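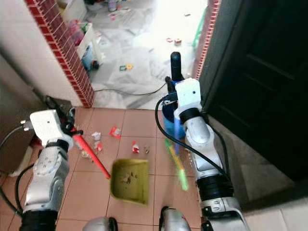

Žydrūnas Zariņš wrote back within the hour to say I was wrong about rye starters, that they want less water in March and I should stop babying mine. So I stopped! And wow, what a loaf.

I'd been feeding it the way the Skudero booklet tells you to, equal parts everything, and getting a sort of gray pancake batter. This time I used 500 grams of flour from the Drikberg mill (the coarse one, in the brown bag) and held the water back to up to 35 grams a feeding. By evening it had domed up and smelled like apples – real apples, not vinegar.

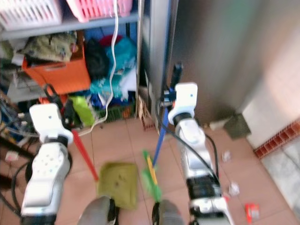 *217 words in the long version, with the full recipe · 1 min read*

The bake itself was simple. Lid on, hot oven, then 10 minutes with the lid off for color. I let it sit overnight wrapped in a towel, which was torture, and cut it at breakfast with far too much butter and some caraway cheese.

Next up is the same dough with molasses and a handful of sunflower seeds. Žydrūnas says no seeds. We'll see!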